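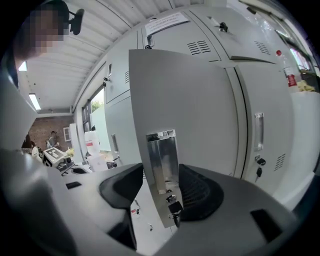
Einführung in die Gebäudeausstattung
Handout zur Einheit 2: Schließfachschränke aus Metall, Aufbau, Schlüssel, Übergabe

Dieses Handout fasst zusammen, was wir in der Einheit besprechen. Es ersetzt nicht die Teilnahme, denn die Übungen am Schrank kann man auf dem Papier nicht machen. Bitte bringen Sie es ausgedruckt mit und lassen Sie am Rand Platz für eigene Notizen.

1. Begriffe

In der Praxis werden die Wörter Spind, Schließfach und Fächerschrank oft gemischt. Für unseren Kurs vereinbaren wir Folgendes. Ein Spind ist ein hohes Abteil, in dem man Kleidung aufhängen kann. Ein Schließfach ist ein kleineres Abteil für Tasche, Schuhe oder Unterlagen. Ein Fächerschrank ist das ganze Möbel, in welchem mehrere Schließfächer übereinander und nebeneinander angeordnet sind. Mit Korpus meinen wir alles, was fest steht, also Seitenwände, Rückwand, Boden und Decke. Die Tür gehört nicht zum Korpus.

Das Wort Fachboden bezeichnet die waagerechte Fläche innerhalb eines Abteils. Bitte verwechseln Sie es nicht mit dem Boden des Schrankes.

2. Die Tür

Die Tür ist der Teil, der am meisten beansprucht wird. Bei einer Prüfung achten wir auf vier Stellen: die Scharnierseite, die Griffmulde, das Schloss und die Lüftungsschlitze.

Scharnierseite. Man öffnet die Tür langsam bis zum Anschlag und schließt sie wieder. Sie soll nicht am Rahmen schleifen. Wenn sie schleift, steht sehr oft der ganze Schrank nicht waagerecht, und das Scharnier selbst ist in Ordnung. Deshalb kontrolliert man zuerst die Aufstellung mit der Wasserwaage.

Griffmulde. Ein versenkter Griff steht nicht in den Gang hinaus, und man bleibt mit der Kleidung nicht hängen. In der Mulde sammelt sich Staub. Sie wird bei der Reinigung gern vergessen.

Lüftungsschlitze. Sie lassen Luft in das Abteil, damit feuchte Kleidung trocknen kann. Die Schlitze dürfen nicht mit Aufklebern oder Aushängen bedeckt werden. Ein Aushang mit der Benutzungsordnung kommt an eine Fläche ohne Schlitze.

3. Schloss und Schlüssel

Wir behandeln nur das Zylinderschloss mit Schlüssel. Das Münzpfandschloss und das elektronische Schloss Clikgate folgen in der nächsten Einheit.

Auf dem Zylinder ist bei vielen Modellen eine Nummer eingeprägt, die auch auf dem Schlüssel steht. Diese Nummer ist die Schlossnummer. Die Fachnummer ist etwas anderes: sie steht auf der Tür und sagt, wo das Abteil sich befindet. In unserem Übungsblatt hat zum Beispiel das Fach 41 die Schlossnummer 2804. In der Schlüsselliste müssen beide Nummern eingetragen sein. Wird nur die Fachnummer notiert, so kann man nach einem Wechsel des Zylinders keinen Ersatzschlüssel mehr bestellen.

Solange ein Fach nicht vergeben ist, bleibt der Schlüssel im Schloss stecken. So erkennt man freie Fächer schon vom Gang aus. Der Reserveschlüssel wird vor der Vergabe vom Ring abgenommen und im Schlüsselkasten aufbewahrt.

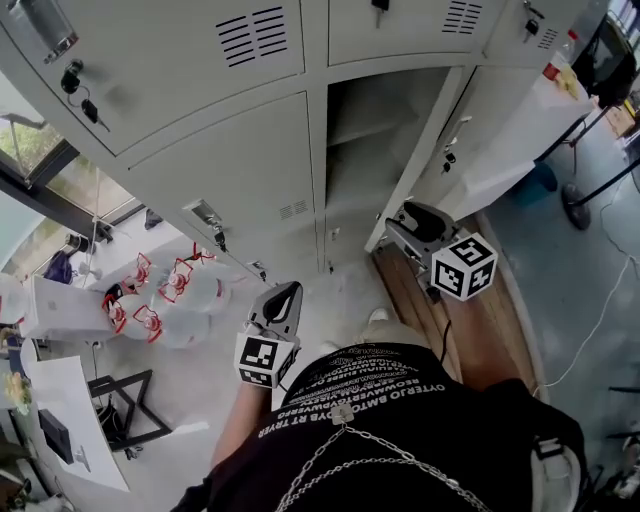
Abb. 2: Schließfachschrank mit einem geöffneten, leeren Fach. Links daneben eine geschlossene Tür mit Griff und Schloss.

4. Kontrolle bei der Übergabe

Die Reihenfolge ist verbindlich, auch wenn sie am Anfang umständlich erscheint.

a) Tür öffnen und den Schlüssel stecken lassen.
b) Innenraum ansehen, auch die hintere Ecke auf dem Fachboden. Dort bleiben am häufigsten kleine Gegenstände liegen.
c) Fachboden mit der flachen Hand leicht drücken. Er darf nicht kippen.
d) Bei offener Tür den Schlüssel einmal ganz drehen und den Riegel beobachten.
e) Riegel zurückdrehen, Tür schließen, absperren, am Griff ziehen.
f) Wieder aufsperren und das Ergebnis in die Liste eintragen.

Der Punkt d) wird immer bei offener Tür gemacht. Wenn der Riegel klemmt, während die Tür schon zu ist, braucht man den Schlosser.

5. Liste

Für die Übung verwenden wir die Tabelle aus dem Programm Noter. Die Spalten heißen: Fachnummer, Schlossnummer, Anzahl Schlüssel, Zustand Tür, Zustand innen, Bemerkung. Unter Bemerkung schreibt man bitte ganze Wörter und keine eigenen Abkürzungen.

6. Aufgaben zur Vorbereitung

Lesen Sie im Skript von Hrynyshyn den Abschnitt über Möbel in Fluren. Zeichnen Sie danach eine Schließfachtür von vorne und beschriften Sie die Teile mit den Begriffen aus Punkt 1 und 2. Überlegen Sie auch, wie Sie die Schlüsselliste für ein Gebäude mit 200 Fächern ordnen würden, nach Fachnummer oder nach Schlossnummer, und begründen Sie es in wenigen Sätzen.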